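Handheld demos and cloth: does the grid mat help or hurt?
Forum > Manipulation > Learning from demonstration
4 pages, you are on page 1

loklow_dan wrote:
OK so I finally have numbers, and I don't totally trust them, which is why I'm posting before I write anything up. Quick recap for anyone who skipped the older thread: we're training a cloth policy from hand-held gripper demos, all wrist view, no external camera. The claim I wanted to test is that a printed grid under the cloth gives the policy a cheap sense of distance, so it stops closing too early on thin fabric. I trained one policy on grid mat demos and one on plain table demos, then ran each for 24 folds on the same muslin square. Early closes dropped a lot with the grid. Like, embarrassingly a lot. Up to 20 on the plain table and 3 on the mat!

firdevs_e wrote:
Nice result, but I'd want to know what the policy sees right before it commits. Cream cloth on an off-white mat is about the worst contrast you could pick. Are you sure it's reading the grid and hasn't just learned "stop at the line where the squares end"? Those are very different things once you change the cloth.

loklow_dan wrote:
Fair, and yeah, that's the part bugging me. Putting up two wrist views so we're all talking about the same thing. One has the fingers wide open with the cloth still well past them, the other has them nearly together. 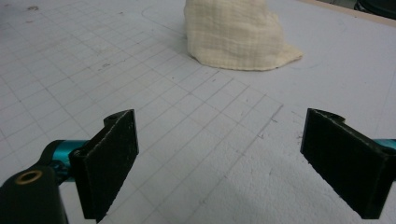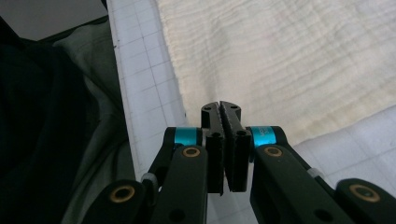 Re: what the policy sees

firdevs_e wrote:
Thanks, those help. So in the open one there's a ton of grid between the pads and the cloth, and the squares shrink as they go back. I can see a network getting range out of that. In the other one the cloth takes up most of the upper right and the grid is down to a strip plus a bit of the corner. If your closing decision happens in views like the second, I don't buy that it's perspective doing the work. There just isn't much grid left to use.

Also you've got a big dark green-gray fabric on the left in that second one. Does it show up in all the mat demos? If it's in the mat set and missing from the plain table set, you have a second difference between your two conditions and I'd hold off on the title of the paper, ha.

griffiths_rig wrote:
I'm going to disagree with Firdevs a little. You don't need a full field of squares. Even a few lines disappearing under a hem tell you where the hem is, and the hem is what you want to grab. We had the same thing on the Worard bench with dish towels (checked ones, which muddied it, I admit). We masked the mat in the last stretch before the close and the early closes came right back.

firdevs_e wrote:
Checked towels bring their own grid to the party though! That's exactly my complaint. And masking changes the brightness of half the input, so of course the policy gets weird. Did you mask with gray, or with a blurred copy of the mat?

griffiths_rig wrote:
Gray. Yeah. OK. I'd do blurred now.

ckozan wrote:
Cengiz Kozan here, I did the data for the Plerkorcombe folding runs. Two things.

First, the smudges and specks. Your mat has little dark dots on it, including a cluster close to one finger in the open view. On our setup the policy happily latched onto marks like that, and when we swapped to a clean mat of the same model the success rate fell off a cliff. We lost most of July to it. Please rotate or swap your mat between sessions before you believe anything.

Second, I think both of you are arguing about the wrong camera moment. Log the gripper width and plot it against time to close. If the grid helps with range, the approach should slow down earlier and smoother. If it's only helping find the edge, the approach will look the same and just the last bit changes. That's an afternoon of work and you don't have to retrain.

loklow_dan wrote:
Oh that's good, and I already log width. Answering the pile:

The green-gray fabric, I'd have to go through the sets. I can't swear it's balanced and I'm annoyed I didn't check first. Mat rotation: no, same orientation the whole time, so Cengiz may have just ruined my week. The closing label sits somewhere in between the two views I posted, I'll pull the exact step for every demo and put up a histogram.

I still think range is part of it. The plain table policy hesitates in midair in a way the mat one doesn't, and that's way before it's anywhere near the hem.

firdevs_e wrote:
Hesitating in midair could be your plain table having no texture at all. Try a third surface with random speckle, no lines. If speckle does as well as the grid then it's texture and the squares are a red herring.

ckozan wrote:
+1 to the speckle mat. Print it matte, the glossy one we tried threw reflections everywhere.

griffiths_rig wrote:
My money's on grid beating speckle, but not by much. Dan, if you share the width logs I can run the plot on our side too, same format as last time is fine.

loklow_dan wrote:
Will do. Uploading tonight if the server cooperates. Speckle mat goes on the order list, and I'm turning the grid one sideways tomorrow to see what breaks.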